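Tips from the bench: setting up a tray for grasp tests in a small kitchen

Monday, March 22, 2021

We started our pick-up tests at Brusmont in January, in an ordinary kitchenette, and I was asked to write down the things which saved us time. I keep them short where I can. They are for people who want to measure how well an arm picks up household things and have no proper lab for it. Most of them are housekeeping tips, and the result is explained near the end.

Choose one tray and stay with it

A tray with a raised rim is the best thing you can buy for this work. Soft and round things do not roll to the sink, and everything comes back to the start in one movement. We tried to work directly on the counter for the first week and lost a full afternoon to chasing a ball.

Take a strong colour, different from the counter. If the bottom has some texture, small items slide less when the fingers touch them from the side. Wash it with dish soap at the end of the day and dry it well in the corners of the texture, where the crumbs stay.

Mark the place of the tray

Put two small pieces of painter's tape on the counter where the corners go. When you lift the tray for cleaning, you can put it back in the same place. Change the tape every Friday or the glue becomes hard. Eucalyptus oil takes off old glue, but test it first on a hidden spot.

Keep the items in a tub with a list in the lid

Nuala Ó Néill made our list and taped it inside the lid. It has a column for the item, a column for the date it was last washed, and a column for "replace". Sponges need replacing more often than you think. A sponge becomes stiff on one side when it dries badly, and then it is another object for the gripper and your old numbers do not compare.

Plush toys: wash cold, in a pillowcase, and brush the fur in one direction when it is dry. Dog ropes from the pet shop: soak overnight and hang from one end. Rubber toys: squeeze all the water out, or they will drip in the middle of a trial.

Do not tidy between trials

This was the hardest habit for me. I am a neat person and I wanted to fold the cloth and make the rope straight. But if you fold the cloth each time, you measure your folding. Drop the cloth from the height of your hand and leave it how it falls. The rope also. Orla Heffernan proposed a simple method: one person drops, the other person looks at the wall, and the one who looked at the wall starts the run.

Spread first, pile later

Begin with the things spread over the tray, with space for the fingers between them. Go to piles only when the spread layout is boring. We compared both, and it is the main result I can report. Over 2514 attempts in total, 1033 were on spread layouts and the rest on piles. Nearly all our failures on spread layouts came from the cloth and the rope. On piles the failures came from everything, and we could not say which object was guilty. So if you want to learn something about an object, spread.

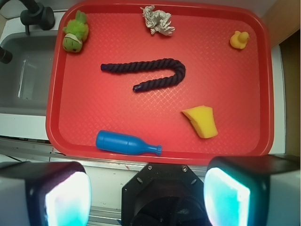 Open the fingers wide before you go down

With the fingers open wide, the arm can come down over a bent rope without pushing it away. We used to open them only a little more than the object, to save a second, and the rope moved in many of the tries. For a flat wedge of sponge, come from the narrow side. For a bottle lying down, go across the body and leave the neck alone.

Light near the sink

A metal sink gives reflections which change during the day. Close the blind or work after lunch, but choose one and write it in the log. Wipe drops from the counter before each set, also the ones you think are too small.

When to stop

After about 10 sets the people become careless before the machine does. We stop there, rinse the tray, hang the rope and write the notes while we still remember. My notes from the next morning were always more optimistic - I do not trust them now.

The list for the lid can be copied from the Plerkirura shared folder, under "kitchen".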